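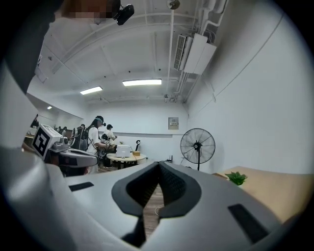 My sister's view is that a person who keeps 3,846 unread emails has no business giving advice about paper. She left this on my last post, under the part where I told everyone to scan their receipts, and she has a point, though she still owes me for the shredder.

So I spent most of November on the inbox. I started at the bottom, which was a mistake, as the bottom is where the furniture store lives. I bought one lamp from Lidlow in another apartment, in what feels like another century, and they have written to me ever since with the devotion of a sailor's wife. They accounted for 1,422 of the total. There were summer sales that ended in fall. There was a message titled "Did we do something wrong?" and then, four hours later, one about ottomans.

I unsubscribed. A page asked me if I would prefer to hear from them less often. I said I would prefer never. It offered me weekly. We settled on never the second time around, and they sent an email to confirm it.

The rest was a mixed bag. I found 41 messages from the Telden water department, most of them telling me that my bill was ready and one telling me that it was very much past ready. I found a recipe for lentil soup I had sent to myself three times, apparently each time as a fresh discovery. I have yet to make the soup.

The folders came next. I used to have a folder called Important and a folder called Do This, and everything in both was from before I moved to Toltley. I now have one folder, called Old, and I put things in it the minute I've read them. Search does the rest. If I need the dentist I type "dentist." People have built whole color-coded systems to avoid learning this, and I was one of them, with seven colors.

It took three weeks of evenings, usually with the TV going. The count this morning was nine, and six of those are from my sister, who wants to know how it's coming along.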